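The follow-on rule is wasted on club cricket
Opinion – Haris Ionescu, 20/06/2018 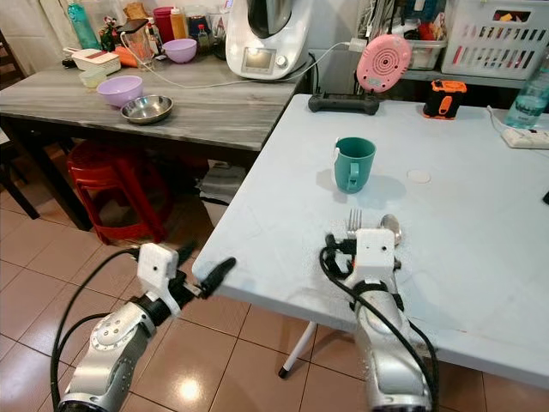 A mug, a fork and a spoon on the folding table.

The Tenitz league plays its longer fixtures over two days, with the follow-on available to a side that leads by 100 on first innings. Captains enforce it almost every time. I have scored in this league for long enough to have the books in front of me, and I think most of those captains are making a poor decision.

The argument for enforcing is about time. A two-day match loses overs to late starts, slow over rates and rain, and a side that bats again gives up more of them. In professional cricket the bowlers can be rested between matches and managed within them. A club attack has two seamers who can be trusted with the new ball, a spinner, and whoever is willing. By the end of the first innings those two seamers have done most of the work. Asking them to start again ten minutes later, on a pitch that has usually become slower, is a request for half-volleys.

The second-innings totals bear this out. In the match between Flurovel and Vukčević in January, Vukčević were bowled out cheaply and asked to follow on. Mirela Queiroz had bowled through most of the first innings from the river end and was given the new ball again. Vukčević made 235. Flurovel then had to chase on the second evening, in poor light, with their best batsman nursing a hand he had hurt in the slips. They finished 33 short with the last pair at the crease, and the match was drawn. A further hour of batting on the second morning would have put the game out of reach and given Queiroz a rest.

The usual reply is that batting again is negative. Doina Omerović made this case at the captains' meeting and made it well. Her view is that a side which is behind should be kept behind, and that fielders lose their edge when they sit down. I accept that momentum exists in the sense that batsmen who have just failed are often nervous. I doubt that it outweighs tired legs for more than the first few overs.

There is also the matter of the fourth innings. Club pitches are rolled lightly and covered badly. Batting last on them is hard, and a captain who enforces the follow-on volunteers to do it if anything goes wrong.

My preference would be for the league to raise the margin to 150. That would leave the option open where the gap between the sides is very large and remove it where the choice is mostly habit. Kiri Wihongi has suggested dropping the follow-on from the playing conditions altogether, which I think goes too far – a side bowled out for 60 in reply to 300 can reasonably be put back in.

The proposal needs a seconder before it can be put to the clubs. Sustano have said they will consider it.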